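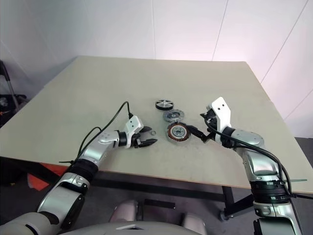
Ticket 46: Zweiarmstation Motorvormontage, Abbruch beim Ablegen des kleinen Rings
Standort: Hevley, Halle 3
Station: Nediteo, Tisch 2
Gemeldet von: Frühschicht Vormontage
Priorität: mittel
Status: in Beobachtung
Eröffnet: 29. März 2019

Meldung
Station bricht die Sequenz nach dem Greifen des kleinen Rings ab. Meldung am Bedienpult: "Greifweite links unplausibel". Stator, Zahnscheibe und Rad werden ohne Fehler aufgenommen. Nach Quittieren läuft die Station wieder an, Fehler tritt beim nächsten Satz erneut auf. 34 Abbrüche in einer Schicht. Die Bedienerin muss jedes Mal von der Prüfbank herüberkommen, Prüfplatz steht in der Zeit.

Eintrag 1, Instandhaltung
Protokoll ausgelesen. Alle Abbrüche am linken Greifer, rechter Greifer unauffällig. Kabel und Stecker links geprüft, fester Sitz, kein Bruch. Fingerspitzen gereinigt, Nullpunkt neu angefahren. Fehler bleibt.

Eintrag 2, Instandhaltung
Ring von Hand vermessen, Maß in Ordnung. Schwellwert für die minimale Greifweite steht noch auf dem Wert der alten Ringvariante. Die neue Variante von Cusico ist schmaler und liegt unter der Schwelle, Steuerung wertet das als Leergriff. Anfrage an Mateos, ob der Wert vor Ort geändert werden darf.

Eintrag 3, Mateos Support
Änderung zulässig, Parametersatz 3 verwenden. Danach Referenzfahrt beider Arme. Teile vor dem Start einzeln und mit Abstand auflegen, kein Stapeln.

Eintrag 4, Instandhaltung
Parametersatz 3 geladen, Referenzfahrt durchgeführt. 46 Sätze ohne Abbruch.

Eintrag 5, Schichtleitung
Hinweis zur Arbeitsverteilung: Seit Oktober ist für Tisch 2 keine feste Person mehr eingeplant. Auflegen und Quittieren laufen neben der Prüfung mit. Bei gehäuften Störungen geht das nicht auf. Bitte um Regelung, ab wann die Station abgeschaltet und von Hand vormontiert wird. Außerdem haben nur noch zwei Personen der Frühschicht die Handmontage in letzter Zeit gemacht, die Spätschicht gar nicht.

Eintrag 6, Fertigungsplanung
Vorläufige Regelung: nach drei Abbrüchen in Folge Station aus, Handmontage am Nebentisch, Ticket anlegen. Einweisung der Spätschicht in die Handmontage wird eingeplant. Prüfzeiten werden für diese Fälle nicht auf die Bedienerin gebucht.

Offen
- Variantenwechsel künftig vorab an Instandhaltung melden (Einkauf)
- Aushang am Bedienpult ergänzen
- Termin Einweisung Spätschicht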